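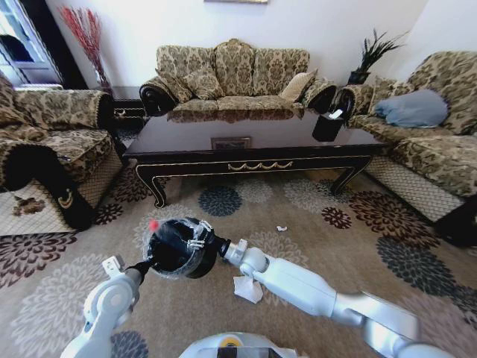

Two grippers, a black container and a crumpled paper towel on the carpet.

The planner that asks permission

Heidrun Hubmann would like it on the record that she has nothing against furniture. She has opinions on it, which she considers a different matter. She leads the planning group at Rusamov, a household robotics software company in Lirkby, and a good share of her working life goes into persuading two arms to agree on things in rooms decorated by people who never gave the arms a thought.

"Curved legs," she says, before I've got my recorder out. "Gold trim. Anything with a fringe. I used to visit my aunt and see a nice sofa. Now I see a collision mesh with a problem."

We're in the company kitchen, where the coffee machine has a laminated sign reading MANUAL OPERATION ONLY. She tells me the sign is older than she is, in company terms, and that she joined 18 months ago.

The subject is Hindik, the planning layer her group released internally in March and has been apologizing for and defending in equal measure ever since. Hindik sits between the part of the system that decides what should happen (pick that up, put it there) and the part that moves motors. Its predecessor, named Ragnarsson after an engineer who left before anyone could ask him how it worked, planned each arm separately and then checked whether the two plans hit each other.

"Which is a fine way to do it if you want your arms to be polite strangers," Hubmann says. "One goes, the other waits. It looked like two people trying to get through a door. After you. No, after you. Meanwhile, there's a thing on the floor and you're paying for electricity."

The trouble came with anything both arms had to hold at once. Once two grippers are attached to the same object, they form a closed loop, and a small disagreement between them turns into force. If the left arm believes the object is a few millimeters from where the right arm believes it is, something has to give.

"Usually the object," she says. "Sometimes the wrist. Once, our budget."

Hindik plans for both arms as a single body and treats whatever they are holding as part of that body. It also does something Ragnarsson never did, and this is the part people in the building still argue over at lunch. It asks permission. Every few moments each arm's controller reports how hard it is being pushed around, and the planner has to justify continuing. If it can't come up with a decent answer within 400 milliseconds, both arms go soft and hold still.

Hubmann describes this as "the most Scandinavian thing I have ever written," then adds that she is from Graz.

I ask whether going soft in the middle of a job isn't a little undignified.

"Very. It looks like the robot has remembered something sad. But you can walk up to it, you can move the arm with your hand, you can take the thing away from it. With Ragnarsson it stopped stiff. You'd be standing there negotiating with a statue."

Habibur Cassim, who runs perception and has wandered in for a banana, feels that planning gets too much of the press. He sits down without being invited. His complaint is reflections.

"Everyone thinks clutter is the hard part," he says. "Give me clutter. Clutter has edges. Give me a messy garage any day of the week. What I don't want is one big polished dark surface, because the depth sensor looks at it and sees the sofa behind it, upside down, underground."

Hubmann says this is why her planner keeps receiving reports of cellars in ground-floor apartments.

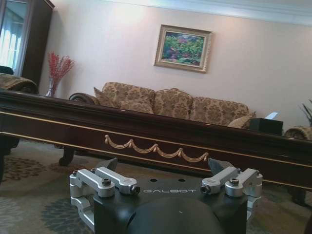 Cassim's group spent much of the spring on what he calls the mirror pass, a step that looks for depth points lying below a plane where no points have any business being. It compares the views from the head and the wrists, and if the supposed hole moves about when the wrist moves, it gets thrown out and the tabletop is put back. The idea is simple enough that he's slightly annoyed by how long it took.

"A reflection shifts when you shift," he says. "A table doesn't. My daughter could have told me. She's four. I didn't ask, so that's on me."

The wrist view has troubles of its own. It is close to the work and rarely level, and it swings around with every move the arm makes. The old pipeline handled that by trusting the head camera for the room and the wrist only for the last stretch of a grasp. When the two differed, the wrist lost. Under Hindik the two are merged all the time, each weighted by how much it ought to know from where it happens to be. Cassim calls it a marriage. Hubmann calls it a custody arrangement.

They both get noticeably quieter when I bring up ticket 2393.

I had been told to ask by Troels Hedegaard, who maintains the replay tool and is the only person at Rusamov who described his job to me as "fun." Ticket 2393 was filed under the heading "arms disagree about noon" and stayed open far longer than either of them would like. The two arm controllers kept their own clocks. The clocks were synchronized at startup and then left alone, like teenagers, and over a long session they drifted apart. By the end of a working day the left arm was describing where it had been a moment ago while the right described where it was now, and the planner believed both.

"So we tuned the force limits," says Hubmann. "We tuned the grasp. I rewrote the smoothing, twice. I had a theory about cable stiffness that I presented with slides."

"They were good slides," says Cassim.

"They were excellent slides. It was the clock."

Hedegaard found it by lining up recordings from a morning and an afternoon in the replay tool and noticing that the afternoon robot appeared to be haunted. I catch him at his desk later and he shows me, scrubbing back and forth through two colored traces that ought to sit on top of each other and don't. He is a calm man with a large monitor. He built the tool after growing tired of people standing around a stopped robot and telling each other stories about it.

"You come in and there are three explanations and they're all confident," he says. "Then you play it back, and it's a fourth thing."

The tool records what the planner knew at each step, what it chose and which options it turned down. The last category was added at Hubmann's insistence, and it makes the files enormous. Hedegaard has forgiven her. Seeing the rejected plans, he says, is how they found that Hindik had a lasting prejudice against going left around table legs. The cause was a sign error in a cost term. For weeks people had been admiring its caution.

Every change now goes through nearly 600 recorded runs before it is allowed near hardware. Some are ordinary and some are what the team calls the museum: the failures that taught them something, kept forever and replayed nightly. Ticket 2393 is in there. So is the cellar. New hires are asked to contribute a piece within their first few weeks, and Hedegaard reports that they always manage.

Back in the kitchen I ask Hubmann what Hindik still can't do. She thinks for a while, during which Cassim offers several suggestions.

"Thin, floppy things," she says at last. "Paper. Cloth. The planner wants to know what shape something is going to be, and a crumpled piece of paper has no plans for the future. We treat it as a soft lump and hope. The grasp is often all right. Then you're holding it with one arm and the model has no idea how much of it is hanging down."

She would also like it to explain itself better when it stops. At the moment it gives a reason code, and the reason code is usually 7. Code 7 means "insufficient agreement." I point out that this would cover most meetings.

"It covers this one," she says, looking at Cassim, who has started on a second banana.

The next release is due once the paper problem has been moved from what she calls embarrassing to merely bad. There's a branch for it, and there are slides. Cassim has asked to see the clock data first.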